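Project Report: Comparing Two Finger Styles on Hand-Held Grippers

My part of the Zikcombe project was finding out which finger works better for picking up books, and wow, I had no clue how awkward books are! The first set was the Plitden fingers, which are short and soft. The second was the Rattanakul set, long flat tabs. I ran 400 grabs with each set in November, mostly after dinner when the lounge was quiet.

Paperbacks were easy for both. Hardcovers were where things got interesting (and where I dropped a lot of stuff). The short fingers kept letting heavy books swing, so I'd end up pinching way harder than I wanted to.
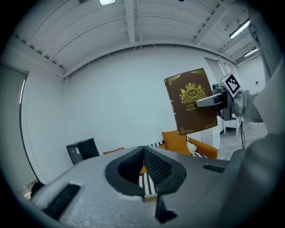
Figure 1. A hardcover held by its right edge, with the flat finger across the front cover.

With the long tabs I could grab near mid-height and the book mostly stayed put, maybe with a little tilt. The downside is that they hide part of the title, and that messed up my plan to label clips by reading the covers later. I went back and typed in a bunch of those labels by hand, ugh.

I also swapped the Zurnmont controller settings halfway through, so the two sets aren't a totally fair match. Next semester I want to redo the hardcovers with one setting the whole way and go up to 1,000 grabs per set.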